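Uncombe Hall, kitchen and back rooms
Fire and general safety check, May 22, 2007

1. Exit doors
Main door opens fully. Side door sticks at the bottom and needs a shoulder. Last year's sheet says "eased", and I would like to know by how much.
Result: main pass, side fail.

2. Extinguishers
Two in the kitchen, both in date. The one in the corridor has a Yan service label with the date box left blank. The hirer's folder says it was serviced in February. A blank box isn't a service record, so I have marked it down.
Result: fail until paperwork seen.

3. Emergency lighting
Held for 20 minutes on test, then I had to put the power back on for the playgroup. The log claims a full-length test every time, always in the same pen.
Result: not proven.

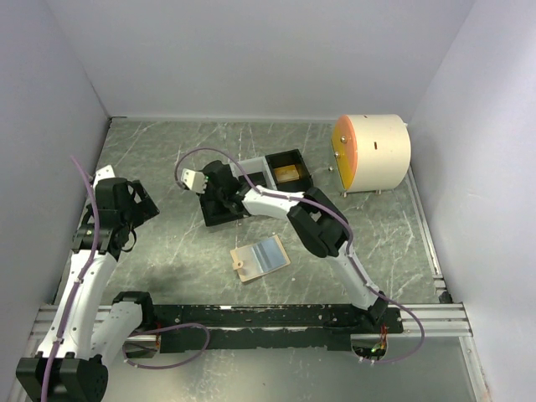
4. Hot water
Kitchen tap has a scald notice. The washroom tap has none and ran at 40 degrees, which is fine. The boiler cupboard was being used for folding chairs again.
Result: pass, chairs to go.

5. Floors and steps
The Betonmont slabs by the ramp were sold to us as non-slip. They may be, on a dry day. Two rock when stepped on and one has a lip you could catch a toe on.
Result: fail.

6. Electrical
34 items on the portable appliance list. The urn is not one of them, and it gets more use than the rest put together. Extension lead behind the fridge still coiled.
Result: fail.

7. First aid box
Plasters, yes. Eye wash out of date. Accident book present, no entries, hard to believe with those slabs.
Result: part pass.

Comments
Endelau have quoted 2,155 pounds for the door, the ramp and "associated making good". I'd want that last bit broken down before anyone signs. The door needs a plane and an hour.

Recheck items 1, 2, 3, 5 and 6 before the next letting.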